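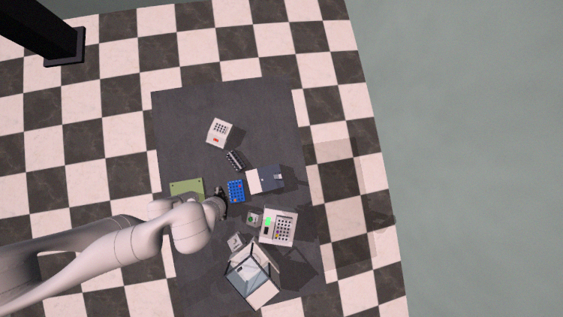 Imre Bíró wrote to ask whether the Sovitz home weather station could be relied upon for rainfall totals, having found that his own unit disagreed with the county gauge through most of August. His question is a fair one, and it is addressed in the second section of this review.

## Installation and display

The Sovitz consists of an outdoor sensor, a mounting bracket and an indoor console. The station reviewed was mounted at the Prendgate site, on a pole in open grass, and was paired with the console on the first attempt. The printed instructions are clear on height and clearance but say very little about leveling, and users should expect to spend some time on that step.

The console shows temperature, humidity, wind, pressure and rain on a single page. The type is large enough to read across a room. Storm alerts are sounded by a short tone, which can be turned down but not switched off.

## Accuracy

Temperature readings were consistent with those of the reference station at Prendgate, except on calm, sunny afternoons, when the Sovitz tended to read high. Wind direction was dependable. Wind speed was less so in gusts.

Rainfall was the weakest measurement. In one heavy storm the reference gauge recorded 80 millimeters and the Sovitz fell short by 3. Light rain gave no trouble. Mr. Bíró's totals may well be explained by a tilted collector – the bracket loosens in wind and should be checked every month.

## Records and sharing

The console stores 365 days of daily summaries, after which the oldest entries are overwritten. Readings may be exported as a plain text file or sent to the Vida network, where local stations are shown on a shared map. The upload failed twice during the review period and resumed after a restart.

## Recommendation

The Sovitz is recommended for households and schools that want current local conditions on a clear display. Those who keep formal rainfall records should consider the Druren, which costs more and has a wider collector.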